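Skip to content
Home | Modules | Reading | Timetable | Contact

We use cookies to remember your settings. Accept | Manage

Promotion in Betting and Casino: Bonuses and What They Claim to Do
Handout for session 9
Feb 23, 2022

Bring this with you, with your own notes in the margin. The slides are thinner than the handout and I won't be reading from them.

1. Where we left off

Last time we looked at how an operator counts a customer. You'll remember that the answer depends on who is asking. The marketing team counts anyone who opens an account. Finance counts anyone who pays in. Keep both in mind today, as nearly every claim made for a welcome bonus rests on sliding from one to the other.

2. The usual claim

A bonus brings in players who would not have come otherwise, and enough of them stay to cover the cost. That is two claims. The first is hard to test and the second is often tested badly.

Take the Brilwood case from the reading pack. Brilwood ran a matched deposit offer through April and reported 1,458 new accounts, of which 1,248 made a first deposit. The write-up calls this a success and moves on. I would want to know at least the following before agreeing:

- how many accounts Brilwood would have opened in April with no offer at all
- how many of the depositors were old customers using a second email address
- how many paid in a second time once the bonus had been played through
- what the offer cost, counting the payments made to affiliates

None of these is in the write-up. The only comparison given is with the month before, and the sporting calendar is different enough between the two months to make that nearly worthless.

3. Wagering requirements

A wagering requirement says how many times the bonus must be staked before it can be withdrawn. Work this one through on paper. A player takes a bonus of £15 with a requirement of 9 times the bonus. Total stakes needed: £135. If the game keeps 4% of stakes on average, the expected loss on the way is £5.40, so the bonus is worth £9.60 to a player who finishes and never runs out of money.

Now do it again counting deposit plus bonus, with a deposit of £15. Stakes double to £270, the expected loss is £10.80, and the bonus is worth £4.20. The advert can look the same in both cases. Check which version the terms use before you compare two offers. Students lose marks on this every year.

Watch the averages as well. Many players will lose the lot before finishing, and a few will finish well ahead.

4. Loyalty schemes

Tramovance sells a points system to smaller operators and says that members of its scheme bet more often than non-members. I'm sure they do. People who bet often have more reason to join. To say anything about the scheme itself you would need players put into it or left out of it by chance, and I have yet to see a supplier publish that.
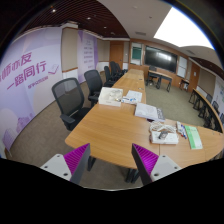
The Sturden paper is better, though not by as much as its summary suggests. It compares the same players before and after joining, which deals with some of the problem. It does not deal with timing - people tend to join when their interest is already rising, so part of the rise would have happened anyway. Read the method section first and the summary last.

5. For the seminar

Read the Mughal offer terms (pack, second half) and write one page on what the player gets, what the operator hopes to get, and which figures you'd ask for. Do not tell me the offer is "engaging". If you use a percentage, say what it is a percentage of.

Anyone stuck on section 3 should redo the second sum with a game that keeps 2%.

Shares: 15 | Comments: 9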